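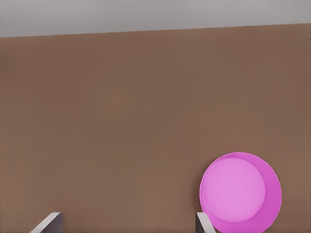
Skalta

Skalta is a matt brown distemper formerly used on indoor woodwork in the Trekesby district. It consists of earth pigment, chalk and a weak animal glue, and dries to a flat finish without gloss.

Preparation

The glue is soaked overnight and warmed until liquid. Pigment and chalk are ground together, sieved, and stirred in gradually. The parish accounts at Bowen list 234 pounds of pigment bought for a single winter's work.

Application

Two coats are usual, the second laid across the first. Too much glue causes flaking, while too little leaves a surface that rubs off on cloth.
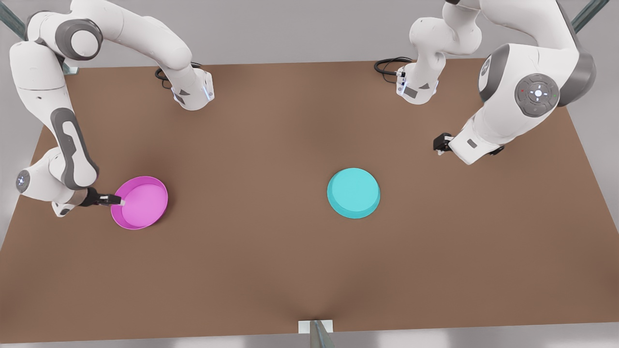

Boiled linseed oil was sometimes added to improve resistance to water, though this darkens the colour and makes later removal difficult. The related Sornano type contains more chalk and is paler.

See also: Limewash; Milk paint; Size (glue)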